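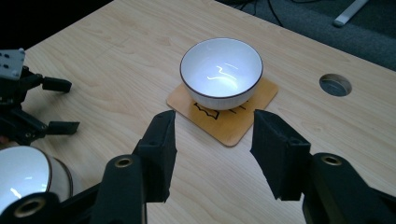 Palalora Table Service Unit
Two-finger handling for crockery and light tabletop work

Product overview

The Palalora is a handling unit for canteens, care homes and staff kitchens that wish to pass part of their table work to a machine. It picks up, moves and sets down bowls, cups, coasters and similar items on a flat surface. It is supplied by Sorkbridge as a complete station or as a gripper set for fitting to an arm already in use.

Customers regularly ask whether a machine of this kind can now do household chores. Our answer is that it can do a small number of them, under supervision, at a table that has been prepared for the purpose. The sections below set out which tasks are covered by the service agreement and which are not.

Tasks covered

Lifting an upright, empty bowl by the rim or by the outer wall.
Placing a bowl on a coaster or a marked position.
Moving a bowl from one side of the table to the other.
Stacking bowls of the same pattern, up to the height stated in the handbook.
Returning the fingers to the open position when a grip is not secure.

Tasks not covered

Scraping, rinsing or drying.
Handling bowls that contain liquid.
Lifting glassware with a stem.
Picking up coasters, napkins or cutlery lying flat, except where the optional thin-edge fingertips are fitted.
Clearing a table at which people are still seated.

The last of these is the one most often requested. Jarmila Malý, head of applications at Sorkbridge, advises that it will remain outside the agreement until the unit can be relied upon to stop for a hand reaching across the table. No date has been given for this.

Work surface

The station may be used on any level, rigid table. Pale, glossy and strongly grained surfaces need a longer set-up, as reflections and wavy grain may be read as the edge of an object.
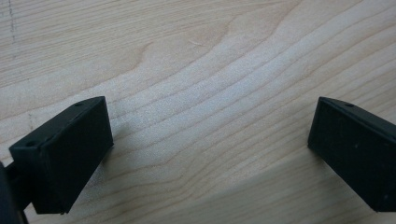 During set-up the operator runs the surface routine with the table cleared of crockery, and then repeats it with one bowl in place. Both runs should be made under the lighting that will be used in service. If blinds are normally drawn in the afternoon, they should be drawn for the routine as well. Cable openings in the table top should be entered in the table plan as no-place areas.

Glazed white crockery is suitable. Chipped items should be removed from use before the unit is started.

Speed and supervision

In the trial at the Mollance residential centre, the unit completed 159 bowl placements between routine checks without a breakage. A member of the kitchen staff carried out the same work by hand in far less time. Ctibor Jelínek, catering manager at the centre, has kept the unit for laying tables ahead of the evening meal, when the dining room is closed and speed matters less. Clearing is still done by staff.

One trained person may supervise one station. Supervision of two stations by the same person is not permitted under the agreement.

Care and spare parts

Fingertips should be wiped with a damp cloth at the end of each shift and inspected for dust, grease and wear. Pivot bushings should be checked every 40 hours of operation. Fingertips are sold in pairs and should be replaced in pairs.

Order code 1976: standard fingertips, pair
Order code 1976-T: thin-edge fingertips, pair
Order code 1976-B: pivot bushing set

Orders for spare parts received before 10 a.m. are passed to the Čierny warehouse the same morning.

Training and demonstrations

Operator training is led by Zuzana Slanina and takes place at the customer's premises. Customers are asked to provide the table and crockery that will be used in service. Demonstrations may be arranged through Hendrik Rampersad in the sales office. Sites with more than one dining area should send a floor plan with their enquiry.

The next revision of the task list will be issued in February and will be sent to all holders of a current service agreement.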